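How to Move a Hand-Packing Bench to a Robot Arm Without Losing the People Who Work It

By Tahsin Selvanayagam
Last updated 2020-06-18

These steps come from the kitting room at Musell, where one sorting bench went over to an arm last November. The bench feeds small parts into open boxes for the Brastent line. Two people per shift used to do it by hand. One person per shift runs it now, and the other moved to inspection on the same pay grade. If you are a supervisor or a lead planning the same kind of change, you can use most of this as it stands.

You will need the shift schedule for the next three months, the current work instruction for the bench, a simulation of the cell (your integrator should supply one; ours was Abeysekara), and time with every person who works the bench, night shift included.

Step 1. Write down what people do now

Stand at the bench for a full shift and write down each task. Don't work from the official instruction. Ours listed 18 tasks and left out most of the small ones: turning a box so the next person can reach it, pulling a bent part, wiping down, calling the forklift. The arm was going to do the picking and placing. Somebody still had to do everything else, and if you leave those jobs off the list they land on whoever is closest.

Step 2. Sort the tasks into three lists

Arm, person, and undecided. Keep the undecided list short but don't force it to zero. We had four items on it at the start and settled the last one after two weeks of running.

Step 3. Tell the crew before the equipment order goes in

Hold a meeting on each shift. Say which jobs change, when, and what each person will be doing afterward. If you don't know yet, say so and give the date when you will. We told day shift on a Monday and didn't get to night shift until the end of the week. By then they had heard a version of it in the parking lot, and it took a month to straighten out.

Step 4. Pick operators and train them on the simulation

Ask for names first. Choose people who know the parts. Computer experience helps less than you would expect. Plan 90 minutes per session and no more than two people at a screen. Each operator should cover:

Starting, pausing and stopping a run
Calling out a bad approach before the fingers close
Clearing a fault and restarting from the last good position
Moving a box and teaching the new position

The close view takes getting used to. The gripper covers a good part of the work, and people who have spent years looking down at a bench from standing height find it hard to judge where the fingertips are. Have trainees point to the tips and name the nearest edge before each move.

Simulated views from the gripper, with the red box ahead of it:
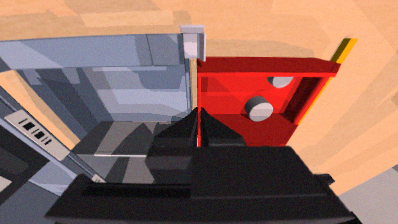
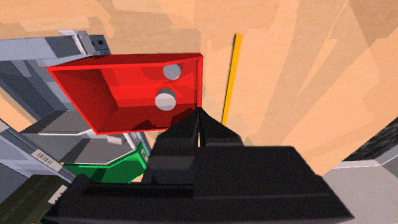 Let each person make mistakes on the simulation until they are bored with it. At Musell that took three sessions for most operators and five for one, who is now the best we have at clearing faults.

Step 5. Run the bench both ways

For the first three weeks, keep the hand station set up next to the cell. Use it any time the arm is down longer than ten minutes. This costs floor space and the production office will ask for it back. Don't give it up early. In our first week the arm was down 47 minutes on the worst shift and the hand station kept the line fed.

Step 6. Change the job description and the pay code

Running the cell is a different job from packing. The operator lifts less, watches more and makes more decisions alone. Get the new description signed before the trial period ends. Two of our operators ran the cell for six weeks under the old code, and payroll had to go back and correct it.

Step 7. Rotate

Watching a cell for a whole shift is tiring in a way hand packing isn't. We swap operators with inspection every two hours. Post the rotation by the bench and hold to it when you're short-handed.

Step 8. Keep a fault log that operators write themselves

Paper is fine. Time, what happened, what they did. Read it every week and answer it in writing. Our Batetport site copied the cell but skipped the log, then asked for ours when the same box position kept faulting.

If the cell is going in on more than one shift, repeat steps 3 and 4 for each crew before you start step 5.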